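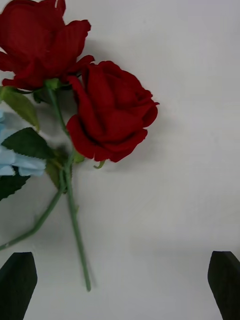
Kekeli Quansah wrote back after the first release that the read-aloud timings were the best part, and that her one wish was for page turns to be marked separately from pauses. Done! Every page turn now has its own row.

Skilholm Read-Aloud Set, version 7

Skilholm is a collection of picture book texts paired with spoken narration, made for people who build bedtime-story apps, library kiosks, or their own odd little reading toys. It holds 787 short stories by 38 authors, all written for ages four to eight.
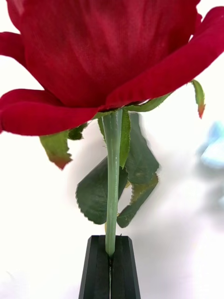 Photo: Treasa Fahy

What's in the folder
stories/ -- plain text, one file per story, blank line between pages
audio/ -- one narration per story, same file name
timings.csv -- story, page, start, end, event

Benedikt Hagedorn and Prapai Wongsuwan did the narrating, and they are a joy to listen to (try the goose story, Prapai does all the geese). In 19 stories the narrator strays from the printed text; we kept those takes and set the "adlib" column to 1.

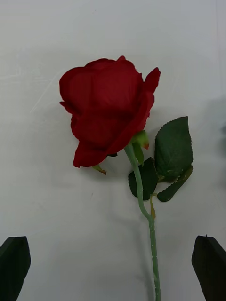
Single red rose, artificial

Known gaps
Rhyming stories are thin on the ground. Sound effects aren't labeled yet -- we hope to get to them in September.

License
Free for classroom and hobby use. For anything sold, write to Anneliese Janssen first.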